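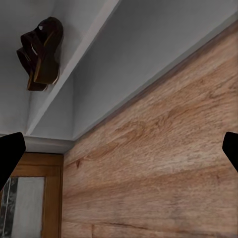
# Gremia, before we buy anything

Welcome, and do get yourself a cup of tea, as I have never managed to write one of these pages briefly. We have been talking for a good while now about getting an arm for the workshop at Gremia, and the talk has finally grown into a spreadsheet, with tabs and colours and a column headed "Rami's doubts". This page goes alongside it, for those of you who would sooner read a few paragraphs than open a spreadsheet on your phone (I sympathise!).

The money first. We have three quotes in hand. Zistora came back quickest and with the friendliest letter, Nimri took its time but answered every question we had put, and Hakumero sent a very handsome brochure with the price tucked away on the last sheet. All three are for an arm with a two-finger gripper, and I have laid them out side by side so that delivery, fitting and training sit in their own rows. Please look at those rows before you look at the total. The cheapest arm stops being the cheapest once somebody has to come and bolt it down.

**Between the fingers, looking up**

Black gripper fingers to either side, honey-coloured panelling beyond, and the pale ceiling with its long beam running across. It's a rendered room, and I have become rather fond of it, particularly the dark carved-looking piece up near the beam, which reminds me of something my aunt kept on her landing.

Rendered work like this has its own line in the budget, under "Simulation", and I would ask you all to be gentle with it when the trimming starts. Rami Nassar wants a decent graphics workstation and I am inclined to let him have one. It can be ordered well ahead of the arm, it will be useful whichever supplier we choose, and it means we can argue about reach and mounting height while the floor is still clear. I have put it down as a purchase, though Quentin Picard would like us to price renting as well, and he has kindly offered to find out what that costs by the month.

**On grippers, and having a spare**

I have allowed for two grippers. I know, I know, it looks greedy. But the fingers are the part that does the touching and the bumping, and I should hate to see the whole bench stand idle over a bent bit of metal while a parcel makes its way to us. If you feel strongly that we should start with one, say so on the sheet, and please add a note on how long you would be happy to wait for the second!

**Cameras, cables and the dull things**

Quentin and I went through the old cupboard with a torch one evening and found a good deal of cable we can reuse, which cheered us both up enormously. What we did not find was a mount that would suit a wrist camera, so that has gone in as new. So have the stop button, the guarding, the floor plates and an electrician. I have also pencilled in a proper lockable cabinet, because the present one opens if you lean on it.

**How long we expect to keep it**

The sheet spreads the cost over five years. Rami thinks that is hopeful and I think it is fair, so I have left it as it stands and given him his own row underneath, with a shorter life and a larger yearly figure. Service visits are in both versions. Nimri includes the first visit in its price, Zistora charges for it separately, and I am still waiting to hear from Hakumero, to whom I have now written twice (politely both times).

**What I need from you**

Comments on the sheet by the end of January, if you can manage it. Put your initials by them, even if the comment is only "yes, fine". If you have used any of the three suppliers before, I would love to hear how they were about repairs, and you can ring me at the workshop after four in the afternoon, when the compressor is off and I can hear what you're saying.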